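Two arm snack sorter, shared shop build, grip trouble

stiltden_w
Posted 8/2/24
Wichai here. Table is up, both arms bolted down, rails all the way round. Job is dumb on purpose: candy bars off the wood, into the clear bins. Fingers are the stock ones, black, with the step notch on the inside face.

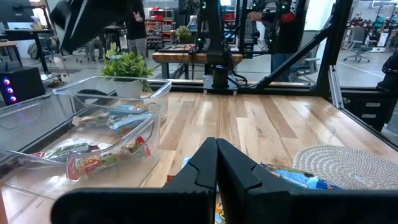
so the trouble is thin wrappers. Fingers come down, touch wood, and the wrapper slides out sideways. Dropped the close speed to 1000, was at 4000. Better, still loses maybe every third bar. Anybody glued rubber in the notch?

tududero
Don't glue anything. Your table is the problem, butcher block is hard and the fingers cant get under. Put down a foam mat.

stiltden_w
No mat. Other people use that bench top and I want it on bare wood, thats the whole point of the build. Also tried one arm at a time last night, left picks, right one parks up over the bins out of the way.

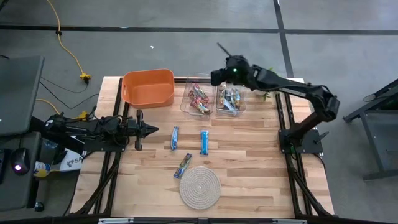 Left does ok if the bar is pointing away from it. Crosswise it's hopeless, fingers land on the ends. Wrist needs to turn first and my angle estimate is junk when wrappers are shiny.

delphine_vd
Had the same thing in July. Swap the light before you touch the fingers. Glare moves the edge and your angle goes with it.

tududero
Light wont fix slip. Two different problems guys

stiltden_w
Prob both. Ran 1254 picks on the Sosa planner so far, singles mostly fine, overlaps are where it dies. It grabs two or shoves the whole heap. Going to keep testing on messy spreads, no neat rows. 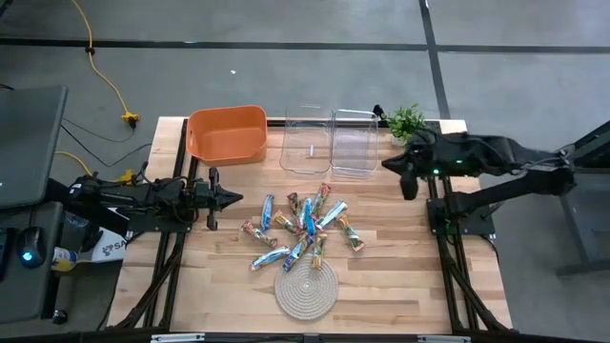
Delphine Van Dusen again, different login. Overlaps: pick the top one only, then re-image. Slow, but I got 3 clean runs in a row that way. And tududero is right about the slip, I'd try thin silicone tape, peels off if you hate it.

tududero
told you. still say foam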